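**Tinen opens its short film season to first-time directors**

*For immediate release, February*

Film and video workshop Tinen is opening its spring season of short films to people who have never directed before, and we couldn't be happier about it! Ten new directors will each get the use of our cameras, an edit desk and a small crew for two days of shooting. There's no fee to apply, and you don't need a showreel.

The season is called Derkine, after the street where we first started showing films on a bedsheet. It has grown a good deal. Last year's closing night brought in over 2000 people across the evening (we ran out of chairs before the second film), and a lot of them asked the same thing on the way out: how do I make one of these?

"I came in with a story about my gran's bus route and no idea what a shot list was," said Lovely Calimlim, whose film *Upper Deck* was shown last year. "By the end I was arguing about sound levels. I loved every minute of it."

Films can be drama, documentary, animation or something in between, as long as they run under 10 minutes. Each director will be paired with an editor from the start, so that the cutting is being talked about while the script is still on paper. Amado Yap returns to lead the edit desk, and Yurani Henao joins us to look after sound.

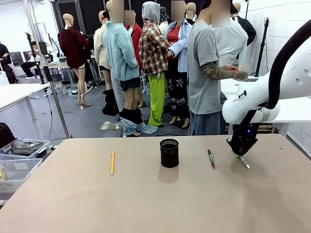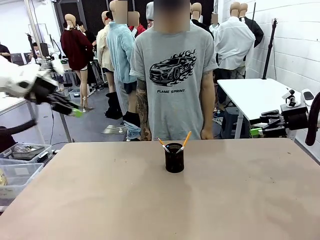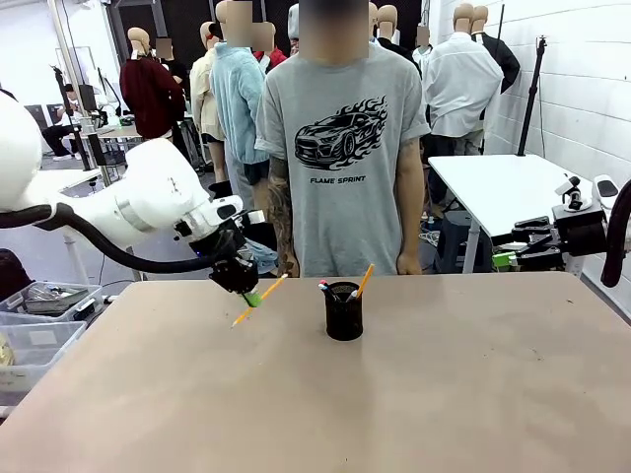

*Pencils and a mesh pen holder on the tabletop.*

Each film will have a budget of £2000, put up by Famitz, the camera hire firm that has lent us lenses since our first season. The money can go on travel, costumes, food, music or paying your cast, and we do ask that the cast gets paid.

Genalyn Catacutan, who runs the season, said: "Small budgets make people inventive. One of my favourite shots from last year was filmed through the bottom of a jam jar, and it looked wonderful on the big screen. I can't wait to see what this lot come up with."

The finished films will be shown at the Sebastian, the old picture house by the canal, with a question and answer session led by Amirhossein Kordestani. Doors open at 6.30pm and there will be captions on every film.

To apply, send us one page about the film you'd like to make, or a voice note if writing isn't your thing. Application forms are on the Tinen website and at the Sebastian box office.

**Notes to editors**

Stills from last year's films and interviews with the directors can be arranged through the Tinen press desk. Screening copies of *Upper Deck* are available on request.

ENDS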